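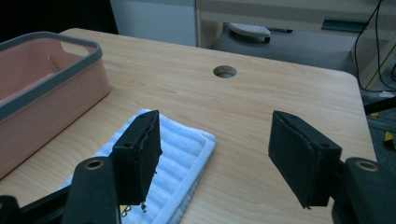 **How often should the finger pads be inspected?** Inspect them before every session, and replace them as soon as the edge of a pad lifts or frays.

## 6. Pad Inspection and Replacement

This section applies to the Lekota hand-held gripper as assembled from the Mandach parts set, whether at home or in the Fasalden shared workshop. Read all steps before starting.

### 6.1 Preparation

1. Disconnect the cable and set the gripper down on a flat, stable table.
2. Spread the fingers fully apart.
3. Lay a folded cloth under the fingers to catch loose fibers and screws.

**Caution:** Do not pry against the mounting arms. The brass-colored bushings are pressed in and cannot be reseated by hand.

### 6.2 Removing the old pad

1. Hold the finger by its arm, close to the bushing.
2. Peel the pad from the top edge downward in one slow pull.
3. Remove adhesive residue with a plastic scraper. Wipe the finger and let it dry.
4. Smooth any raised spots with 400-grit paper.

**Note:** Pads are always replaced in pairs. A worn pad facing a new one will cause the grip to drift to one side – this cannot be corrected in the software.

### 6.3 Fitting the new pad

1. Line up the small hole in the pad with the hole in the finger.
2. Press the pad down from the center outward and hold for 60 seconds.
3. Trim any overhang with a sharp blade, cutting away from the hand.
4. Repeat for the second finger.

### 6.4 Check before use

1. Close the fingers slowly. The pads should meet along their full height.
2. Reconnect the cable and run the Skindetti grip test. A reading below 29 means that the pads are not parallel; return to 6.3.
3. Enter the replacement in the workshop log, with the month and the pad batch.

Used pads go in the general waste. Unopened pads should be stored flat, away from direct sunlight.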